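What I learned from 57 bad demonstrations

Tuesday, November 14, 2023

Since September I work three days a week at Ovbridge, in the group of Danica Kos, and my task there is to teach a robot arm by driving it with my own hands. Several friends asked me what this means in practice, so I will try to write it down while I still remember how it felt to be a beginner.

The set-up is simple to explain. There is a small arm that I hold, which we call the leader, and a bigger arm on the bench, which copies it. When I close my fingers on the handle, the gripper closes too. The computer records the joint angles and the camera pictures, and later a model learns from these recordings. One recording from start to finish is one demonstration. The job is to take a bearing from the mat and bring it to the motor, and then to do it again, until lunch.

My first 57 demonstrations were thrown away. I was a little offended by this, I must admit. In nearly all of them the bearing arrived where it should arrive! But Danica sat down with me and we watched them one after another, and I saw the problem. I was hesitating. I would come down over the bearing, stop, go up a few centimetres, look at it from the side with my own eyes, and then go down again. For me this was thinking. For the model it was a part of the job, and a model which learns this will also stop and go up for no reason, because it does not have my head to look from the side.

So the first rule I received was to look only at the camera on the wrist. It is a very uncomfortable rule. The view from the wrist is low and close, and the fingers of the gripper come into it from the bottom like two shoes when you look down at your own feet. You lose the feeling of depth almost completely. I drove the fingers into the mat so often in the first week that I began to hear this sound at home. 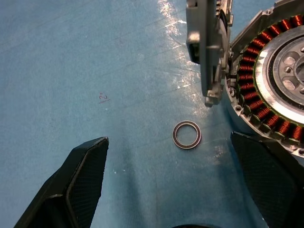
The second rule was about speed. I am a person who moves slowly when I am careful and quickly when I am bored, and this is exactly the wrong thing, as after one hour the recordings begin to look like two different people made them. Now I count quietly in my head. On four I should be above the bearing, on six the fingers should be closed. My colleague says that I also move my lips, and she finds this very funny.

The light was another surprise. Our mat is light blue and it shines back at the camera quite badly. I wanted to cover the window and have the same nice view each time, but Danica said no, leave it, the robot will not have curtains where it is going. We only write in the notes how the weather was. I think she is right, although my eyes are of a different opinion by three in the afternoon.

I should say also something about mistakes, as I have changed my mind there. At the beginning I deleted each demonstration where I missed the first grasp. Now I keep some of them, if I recovered in a clean way: open the fingers, lift a little, correct, close. It gives the model an example of what to do after a miss. What I still delete is the panic, when I am shaking the handle in all directions and saying words in my own language.

We have at present 433 demonstrations which I consider good. Danica considers 39 of these as doubtful, and we will go through them together on Thursday with a big pot of coffee. I already know which ones she means, they are mostly from the day when I had a cold.

My wrist is fine, thank you to everyone who asked. I got a rubber support for the elbow from the hardware store, and I changed the height of the chair. If somebody else does this work and has found a good exercise for the thumb, please write it in the comments.

Rūta Urbonaitė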